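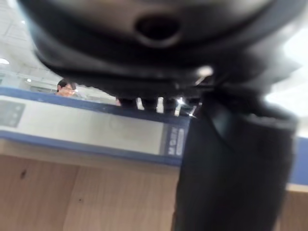

Reconciling the Ledger Before the Bank Does

For most of the past decade, companies that wanted to offer accounts to their own customers worried chiefly about getting money to move. Payment rails were slow, documentation was thin, and a working transfer was reason enough to celebrate. The question now occupying finance teams is a quieter one: when a customer's balance says one thing and the partner bank's records say another, who finds out first?

Indgate, a payroll platform serving small employers, began looking into the matter in March, after a routine review found 195 transactions that appeared in its own ledger under one date and in the bank's settlement file under another. No money was missing. The difference came from the hour at which each system closed its day. Even so, the finance department spent six working days matching entries by hand before the quarterly figures could be signed.

The company has since moved its daily matching to Claleo, a reconciliation service that reads the ledger and the settlement file side by side and holds back any entry it cannot pair. Items that remain open for more than two days are sent to a named member of staff, together with the history of the payment and any earlier notes.
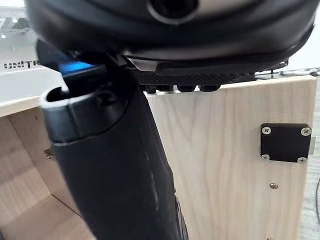 Matching every day sounds expensive until one has paid for matching once a quarter, Zofia Duda remarked. The longer an entry sits, she added, the fewer people remember what it was for, and the correction ends up costing more than the payment.

The arrangement has required changes beyond software. Indgate now assigns each payment a single reference at the moment it is created and carries that reference through to the bank file. Previously, refunds and returned payments received new references, and the link to the original was kept in a free-text field that staff filled in as they saw fit. The company has also written down which record prevails in a dispute, a point its earlier agreement with the partner bank had left open.

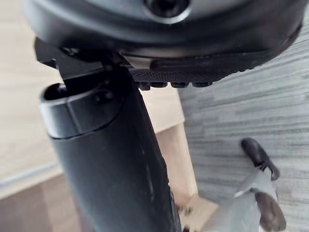

Benvinda Lobo

Smaller firms have taken a different route. Londo, which provides expense cards to charities, keeps no separate ledger of its own for card balances and relies on the bank's figures, refreshed through the day. The approach removes one source of disagreement, though it leaves the firm dependent on the bank's hours and on the completeness of its data feed. When the feed is delayed, cardholders see the last confirmed balance and a notice giving the time of the update.

Czerwiński, a lender with almost 19 separate settlement accounts, considered both models and adopted neither in full. Its loan balances are held internally, while deposits are read directly from the bank. Auditors asked for a written description of where one system ends and the other begins, and the document is now reviewed whenever a product is added.
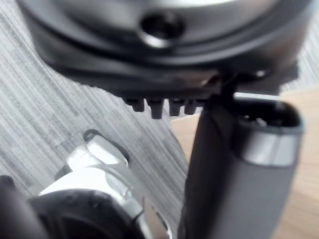

Cameron Mudgway wrote to us that the choice of model matters less to him than the time of the cutoff. His own firm closes its books at midnight local time and its bank closes in the early evening, and he would like to see the gap stated plainly in every partner agreement.

Such terms are becoming more common. Agreements now being negotiated often list the closing hour, the format of the settlement file, and the period within which either party must report a difference. Indgate expects to complete its own revised agreement before the next annual audit, and will extend daily matching to its contractor payments once the new references have been in use for a full quarter.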